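Site Visit Report: Junari Open Day
Group members: Hae-won Sun, Zakhar Maksymiv, Chantal Hawthorne

Our group went to the Junari open day on a Friday in June. The visit counted toward the practical part of the automation course. We signed up for the afternoon demonstration, which was led by Ngan-ling Tseng and lasted 40 minutes.

The topic was picking and sorting small flat items with a robot hand. Ms. Tseng said thin items such as cards are harder than blocks – the fingers have very little edge to close on. She said the team had logged almost 600 practice grasps before the open day.

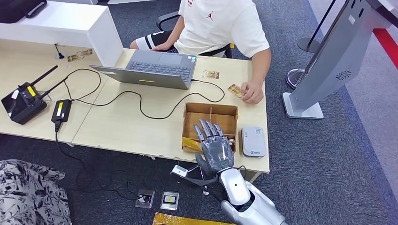

We asked how the team decides where the hand should close. Ms. Tseng said an operator sets the approach first and the software corrects it on the way down. Zakhar asked about speed, and she told us they keep the arm slow when people are working close to it.

For our own project we plan to use a simpler gripper with 2 fingers. After the visit we changed our test plan and added thin cards to the list of items. Chantal will write up the new test steps for the next report.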